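Two arms, one stop button, and a lot of confidence

Readers of the August issue will remember the cheerful piece on the Arholm bench, the one where two arms share a table and tidy up after each other. I said then that I'd wait for the first incident report before joining in the applause. It has arrived, dated 2021-10-01, and it makes duller and more worrying reading than the launch did.

What happened is easy enough to tell. During a run of soft-object pick-ups, one arm closed on a duster, missed, and closed again. The control program, which came from Vandlow, decided the second try had worked. It sent the arm across to the drop-off side while the other arm was still over there. They touched at low speed. A cable was pinched, one finger mount was bent, and the operator hit the stop.

The first arm stopped. The second one carried on for almost 5 seconds.
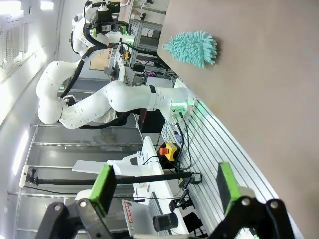 Ha-rang Wi, who was running the bench and wrote the report, puts it plainly: "I pressed it and looked at the wrong arm." She had every reason to expect both to stop. The training sheet says the button halts "the cell". The wiring drawing, when somebody finally dug it out, shows that it cut power to one controller and sent the other a polite request over the network. The request sat in a queue behind ordinary motion commands.

Vandlow's reply calls this a "configuration mismatch". I would call it an emergency stop that didn't stop things. The company also points out that the log holds 1119 completed picks before the fault, and 419 of those were with both arms moving. Fine. How many of those runs included someone pressing the button? I asked. The answer was none. You can't claim a good record for a part that was never used.

I'm no easier about the grip check. It goes by finger position alone, and a soft, fluffy thing squashes to all sorts of widths. Schwaiger, who looked over the fault for the Wostport lab, replayed the log and found the same false "holding" signal on earlier runs. The program flagged none of them.

The fixes so far: both controllers are now on one hard-wired stop circuit, the speed limit is lower, and the arms take turns on the drop-off side until the software is changed. The repair bill was 795 dollars, and the bench is running again.

It should have been tested with both arms moving before it went back into use. The sign-off sheet I was sent has a tick beside "stop function checked", with no note of which arm was moving at the time. I've asked for that too, and will print the answer if I get one.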